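Robot arm on the tray line, and what it did to our shifts

Kitchen & Catering Staff Forum > Changes at work

potwash_pete | Feb 15, 2025

Our place (Sullent, contract kitchens) has been trying out robot arms since November. We have 92 staff on site over two shifts. Management's line is that no jobs go, only duties change. The setting up happens on a bench with toy food, and those of us on the tray line were asked to learn it. I said yes and I'm three months in.

What changed for me: I used to plate up for the whole shift. Now I plate for half of it and spend the rest laying out the bench, starting a run and writing down what the arm did. Same hourly rate. My back is better and my eyes are worse.

Has anyone else been moved across like this, and did you get regraded? Pictures of the bench below.

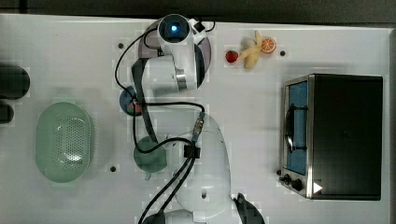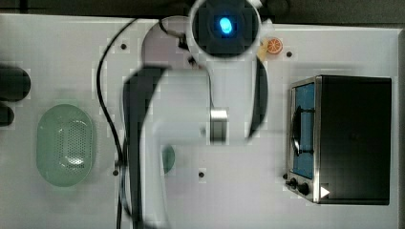 Colander on the left and toaster oven on the right in all four.
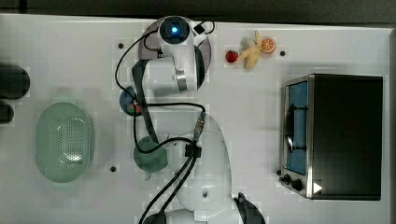
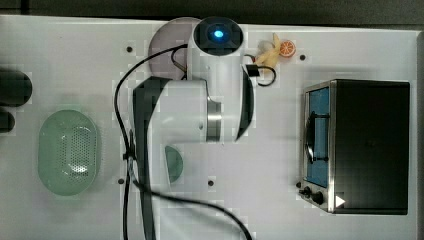
potwash_pete

To be clear, we don't program it. Stamau do that and they come in when it needs them. We do the layout, the stop button and the log sheet.

tray_nine

We had the same at Marquez. They called it "upskilling" for a year and paid us as general assistants. In the end 3 of us went in together with our old job descriptions and a list of what we were doing now. We got one grade up. Keep copies of your log sheets.

oldhob

I don't agree that it needs a regrade. Putting a toy banana and an orange slice on a table isn't skilled work. I've trained people on the combi ovens for over 20 years and none of them got a rise for it.

tray_nine

It's responsibility for a machine that moves. If something goes wrong while you're on the stop button, it's your name on the sheet. That is worth money.

oldhob

Then the sheet should have the supervisor's name on it. That's a different complaint.

mint_and_peas

My worry would be the other half of the shift. When you're at the bench, who is plating? At ours (Nuvham) the line was just left short and the people still on it resented the ones who weren't. It got quite sour - people stopped swapping shifts with each other.

potwash_pete

That has started here too. The line runs one down when I'm on the bench and they were told it would be covered. I've asked for it in writing. I'd also like the bench to go round everyone who wants it, and at the moment it's the same 2 of us.

mint_and_peas

Push for the rota first, then the grade. If only a couple of people know the bench, it's easy for them to say it's a special case.

oldhob

Agree with that bit. Everyone should get a turn, including the ones who think it's daft.

potwash_pete

Will put the rota to them at the next meeting and post what they say.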